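# Apprendre à poser un gobelet, 3 807 fois

À Karnville, l'entreprise Stelluton loue un ancien entrepôt de meubles qu'elle a découpé en chambres, en cuisines et en bouts de couloir. On y travaille de huit heures à dix-sept heures, sur deux postes. Le matin, un opérateur guide le bras à distance et lui fait exécuter une tâche du début à la fin. L'après-midi, il recommence avec d'autres objets, ou dans une autre pièce.

Chaque exécution complète s'appelle un épisode. Le projet en cours, baptisé Toft, en comptait 3 807 à la fin du mois de janvier. Ils servent à entraîner un modèle qui devra, à terme, apporter une boisson ou débarrasser une table de chevet dans une chambre d'hôtel ou de résidence médicalisée.

La consigne tient sur une feuille affichée près du poste. Prendre le gobelet, l'amener au-dessus de la table, le poser, ouvrir la pince, reculer. Puis l'inverse. Un épisode dure rarement plus d'une minute, mais la remise en place prend parfois davantage : il faut déplacer le téléphone, tirer la lampe, changer le coussin, refaire le lit. Si le décor ne varie pas, le modèle apprend la chambre par cœur et se perd dans la suivante.

Les objets plats ou rigides posent peu de problèmes. Les câbles en posent beaucoup. Un cordon de téléphone n'a jamais deux fois la même forme, et le bras l'accroche facilement en reculant. Les premières semaines, les opérateurs le rangeaient avant de commencer. Stelluton leur a demandé d'arrêter : dans une vraie chambre, le cordon traîne.

Tous les épisodes ne sont pas gardés. Le tri se fait avec Zalex, un logiciel maison qui affiche les images de la caméra de tête à côté de la position des articulations. Un relecteur note l'épisode, signale les hésitations, coupe les temps morts. Sur un lot récent de 600 épisodes, 443 ont été retenus. Les autres présentaient un geste interrompu, une image perdue ou un gobelet posé trop près du bord. Les échecs nets, eux, partent dans un dossier séparé, car ils servent à apprendre au modèle à reconnaître qu'il a raté.

Le métier s'apprend en quelques jours. Les débutants vont trop vite et corrigent beaucoup en fin de course, ce que le modèle imite ensuite fidèlement. On leur demande donc de ralentir à l'approche de la table et de ne plus toucher aux commandes une fois la pince ouverte.

La prochaine série portera sur les tiroirs.

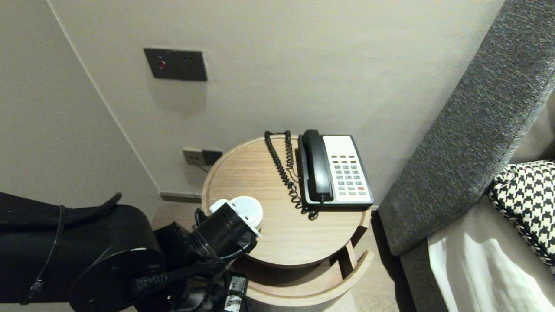

*Le gobelet au bord de la table de chevet, dans l'une des chambres du projet Toft, à Karnville.*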